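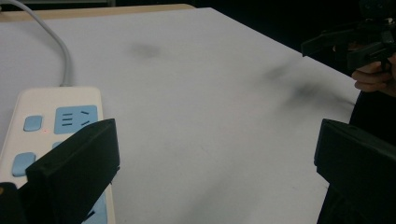 The rented office has changed more in the past generation than the buildings that contain it. Tenants who once signed for a decade and brought their own furniture now expect to arrive with a laptop and begin work the same morning. What they find on arrival is often very plain: a white tabletop, a white power strip with light blue accents, and a gray cable curving away from one end of it. For many small firms, that is the greater part of what they are paying for, together with heat, a street address and a door that locks. The question facing the towns that have invested in such space is whether so modest an offering can bring working life back to streets that lost it.

Moynihan is a useful place to ask. The town's commercial district was built for a different sort of business. Its upper floors were let to insurance agents, dentists, tailors and bookkeepers, who climbed the same stairs every day and ate lunch at the same counters. When those tenants moved to the highway, or retired without successors, the rooms above the shops were left to storage. By the time the town commissioned a survey of its center, 40 upper-floor suites stood vacant, several of them without working plumbing.

The first proposals were ambitious. One would have joined three buildings on the north side of the square into a single corporate address. Another called for a hotel. Neither found a lender, and the consultants who drew them up were paid and thanked. What followed was slower and less expensive. The town agreed to bring the stairways and wiring of certain buildings up to code if the owners would lease the rooms in small portions, on terms of as little as one month.

The first building to open under the arrangement was the former Drikent warehouse, a brick structure of four floors behind the post office. It holds 3179 square feet of shared work space on its second level, and a further 2562 square feet of private rooms on its third. The ground floor remains a hardware and feed supplier, as it has been for most of its history. The fourth floor has not been renovated and may not be for some years.

Odette Picard manages the leasing for the building and for two smaller ones nearby. Her background is in hotel administration, and she brings to the work a hotelkeeper's interest in how long people stay and what makes them leave.

"They do not leave over the rent," she said. "They leave over noise, and over the temperature. A person will accept a small room if it is quiet. I have had tenants give up a corner office with good windows and take an inside room, at the same price, to get away from a telephone."

Her tenants are a mixed group. Ostix, a firm that prepares freight documents for importers, occupies two rooms on the third floor and is the longest-standing occupant. Wiretti, which translates technical manuals, began with a single desk and has since taken a private room, where its staff keep hours that suit clients overseas. There is a land surveyor, a grant writer for rural libraries, and a pair of architects who share a plotter and disagree, according to Picard, about nearly everything else.

The economic benefit of such tenants is difficult to state with confidence. Few of them employ anyone locally, and some would have remained in Moynihan in any case, working from spare bedrooms and kitchen tables. Merchants on the square report that weekday lunch trade has improved, particularly in winter. The bakery now opens an hour earlier. A shoe repair shop that had planned to close has renewed its lease, although its owner credits a change in his own circumstances more than any change in the street.

Critics of the program have raised fair objections. Short leases give an owner little security, and an owner without security is slow to replace a roof. Public money spent on stairways and wiring raises the value of private property, and the town's agreement asks for no share of that value when a building is sold. There is also the matter of access. The Drikent building has a freight elevator that was adapted for passengers, but two of the other buildings in the program have none, and their upper rooms are closed to anyone who cannot manage a steep flight of stairs. The town has said that it will take up the subject when the present agreements come due in September.

Picard shares some of these concerns – she has asked more than once for an elevator at the corner building – but she is wary of measuring the effort against the plans that preceded it. In her view, the proper comparison is with the vacant rooms. She keeps a set of old keys from the warehouse in her desk, most of which no longer fit any lock, and visitors who ask about the building's past are generally shown them.

Interest from other towns has been steady. Delegations arrive with questions about insurance, about parking, and about the wording of the month-to-month lease, which runs to four pages and is available from the town clerk on request. Parking draws the longest discussion. The lot behind the post office fills by midmorning, and the feed supplier's customers, who need to load heavy sacks, have first claim on the spaces nearest the door.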